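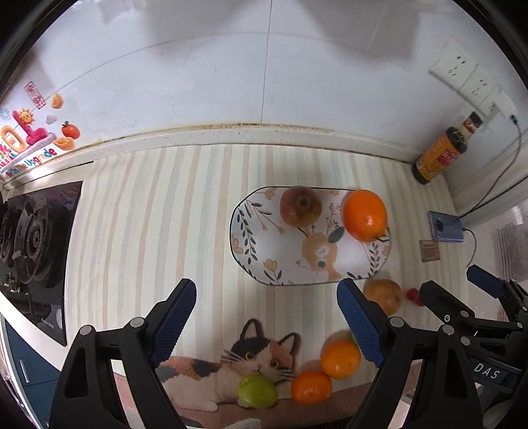 Last updated: 24 March 2025

GROMIRSTEAD - Tovon adds a deer-print fruit tray to its Clemby table range. Long shape, angled ends, white inside with a thin black rim, peach flowers and leafy branches round the deer. Room for a big orange, apples, whatever is in the house.

Striped table covers also avaliable. First run of 398 trays, limit 2 per customer. In stores now - Zepeda outlets to follow. Trade orders through the Gromirstead office.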